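Chapter 2
Household Saving and the Distribution of Wealth

Income is what a household receives over a period; wealth is what it owns, less what it owes, on a given date. The two are often confused in public debate – a family may earn well and own almost nothing. This chapter considers how saving turns one into the other, and why the process runs faster for some households than for others.

We begin with the village of Edet, where 300 households were asked to list their savings, property and debts. Section 2.1 sets out the method. Section 2.2 compares renters with owners, and Section 2.3 turns to inheritance. Students should read the survey tables before attempting the exercises.

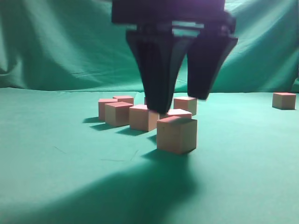 Habibur Ranasinghe objected that a survey of this kind misses the largest fortunes altogether, as the richest families seldom return the form, and that any measure of the gap drawn from it should be read as a lower limit.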